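Home | Modules | Timetable | Reading | Contact

Building Services 2 – Handout 6: Alarm warning for people who cannot rely on sound
Frauke Heitmann, 21 June 2026

Print this page | E-mail this page

This handout goes with the sixth lecture. It covers how a fire alarm warning reaches occupants who are deaf or hard of hearing, and what you have to decide before you draw anything. Handout 5 dealt with detectors and zones and is assumed here. Local codes differ, so check the one that applies to your building before using any rule of thumb from these pages.

1. The problem

A sounder works for a person who can hear it, who is awake or can be woken by it, and who knows what it means. Take away the first condition and the rest of the system may as well be switched off for that person. Many buildings handle this by asking a coworker to go and find them. That depends on the coworker being in the building and knowing which room to look in. It also sends someone back into the building during an evacuation.

Write down for each room who might be alone in it. Restrooms, changing rooms, plant rooms, small offices, workshops and bedrooms come up most often. Visitors count too, and they won't be on any staff list.

2. Ways of giving the warning

Visual alarm devices. A flashing light on the wall or ceiling, driven from the alarm circuit. Coverage depends on mounting height, room shape and how bright the room already is. A beacon that is easy to notice in a dim corridor can be missed in a sunlit atrium. People also face away from walls when they work, so the light has to reach them by reflection or there has to be more than one device. If two devices can be seen from the same spot they must flash together.

Tactile devices. A pad under the pillow or mattress, connected to a bedside unit. This is the usual choice for sleeping accommodation. A light alone doesn't reliably wake people. The pad has to be put in place by someone, and in hotels this is where the arrangement tends to fail.

Worn or carried receivers. A pager or wrist unit that vibrates and shows a message. It follows the person from room to room, so it covers the places where nobody thought to fit a beacon. It needs charging, handing out, collecting and testing.
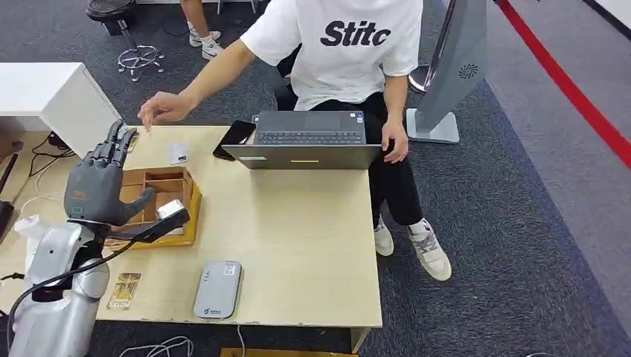
Robotic hand beside a compartment tray with a white card in it.

Phone messages. Useful as an extra. Do not use them as the only warning. Phones are silenced, left in coats and go flat, and delivery time over a public network is outside your control.

3. Radio coverage

For any worn receiver the first question is whether the signal gets there. Concrete stair cores, lift shafts, foil-backed insulation and metal shelving all reduce it. Do the survey with doors closed and the building in its normal state, furniture in. Walk every floor with a receiver and mark the drawing as you go. A quick test from the corridor tells you about the corridor.

Put the transmitter close to the middle of the building if you can. The alarm panel is often by the main entrance, which can be the worst position for radio. A cable run from the panel to a better transmitter location is usually cheaper than adding repeaters later.

The receiver should tell its wearer when it has lost contact. Ask the manufacturer how long it takes to do so. If the answer is several minutes, the wearer can go down to a basement and back without knowing they were out of range.

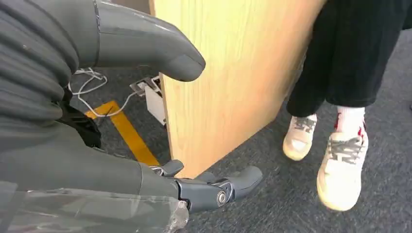 Check as well what happens to the transmitter when the mains fails. It has to be on a supported supply for at least as long as the panel. Students regularly draw the transmitter on an ordinary socket and lose marks for it.

4. Messages

Keep them short. "FIRE – LEAVE NOW" is enough for a full evacuation. Where the building evacuates in phases, the message should say which part is affected. The vibration pattern for fire must differ from the one for tests and faults, and staff need to have felt both before the first drill.

5. Worked case: Wendt House

Wendt House is a training center on four floors with 88 rooms, 23 of them bedrooms. The gross area is 3000 square meters and the main hall holds up to 800 people. The original scheme, by Arne Vogler, had beacons in the hall and corridors only. The review by Roland Kershaw raised these points:

- no warning inside individual restrooms
- bedroom corridors covered, bedrooms not
- beacons in the hall fixed behind the line of the raised stage curtain
- no procedure for visitors

The revised scheme added beacons in restrooms and plant rooms, pillow pads in the bedrooms, and worn receivers kept at reception. Receivers are offered to every visitor at sign-in, so that no one has to ask. Reception tests each one before handing it over and enters it in the log book.

The hall beacons were moved to the side walls. Mattes Wegener's drawing of the new positions is in the module folder. Compare it with the first version and note the change in spacing near the balcony – this comes up again in Handout 8.

6. Before the next session

Read the section on visual devices in the course reader. Then pick one floor of the building you used for Exercise 4 and mark on the plan every room where a person could be alone. State the warning method for each. One page of notes is plenty.

Questions about the exercise go to Eamon Hanrahan. The resit for this module is in August.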